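Visit Report: Student Robotics Laboratory, Droltcombe Technical College
Prepared by Felicidad Tan, Program Office

Purpose of the visit

The Program Office visited the college in November at the invitation of the robotics department. The visit covered the second-year course in household robotics, which the college now offers in place of its older course on conveyor systems. Our office had asked to see ordinary class work, and the timetable was left unchanged for the day.

Arrival and introduction

We were received at the Pacheco Building at 9 a.m. and given a short briefing by the course staff. The course runs over two terms. In the first, students work entirely in simulation. In the second, those who have passed the simulation review move to the workshop, where they share 3 mobile arms. The staff explained that this order was adopted after a year in which students spent much of their time waiting for a free machine.

The simulation class

Most of the morning was spent with the first-term group. Students work in pairs at desktop computers. Each pair is given a virtual home and a set of household tasks, and must write a program that completes each task 200 times with the starting position of the robot changed on every run. A run is recorded as failed if the robot strikes a cabinet or leaves a door open that it was told to close.

The class uses a teaching package known locally as Wetuvwood, which was put together by former students and is maintained by the department. It supplies the rooms, the appliances and the scoring. One pair showed us their work on opening a refrigerator. Their program had difficulty choosing between the two handles, which stand close together, and they were rewriting the part that selects the grasp point. A second pair was working on the oven door and had reached the stage of testing how far the robot should stand from the counter before pulling.

We asked how grades are given. Half of the mark depends on the success rate and half on a written log, in which students must record each failure and the change made in response. Several logs were shown to us. They were of uneven length, but the better ones were clear enough for an outside reader to follow.

The workshop

After lunch we were taken to the workshop on the ground floor. Students in the second term were preparing for the Broso Cup, a regional contest in which teams must clear a table and load a dishwasher. The college will enter 2 teams. One team was practicing with plastic cups, and the other was replacing a cable and could not give a demonstration. The safety arrangements were satisfactory. Emergency stops were within reach at every station, and a member of staff was present throughout.

Points raised with the department

The licenses for the desktop computers expire before the end of the second term, and the department has been asked to send us the renewal costs. Students also requested evening access to the simulation room, which at present closes at 5 p.m. The department supports this request, subject to staffing. We further suggested that the virtual homes include more varied kitchens, as the present set does not prepare students for smaller rooms. Two students are already building new layouts, and the department will forward the list of rooms to our office when it is complete.
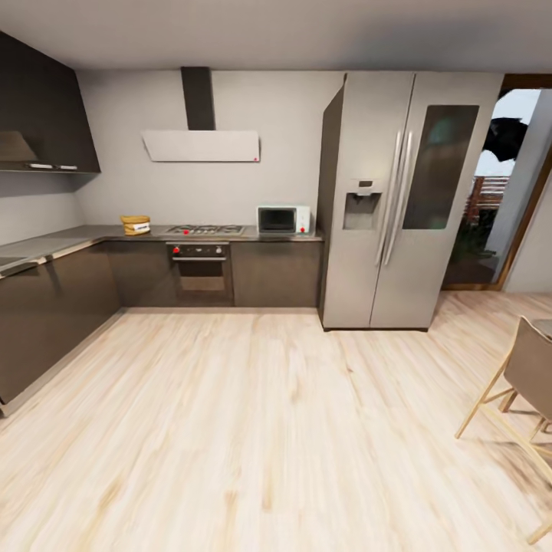
The department also asked whether our office could help with the cost of travel to the Broso Cup. An application form has been sent, and the request will be considered together with those from the other colleges in the program.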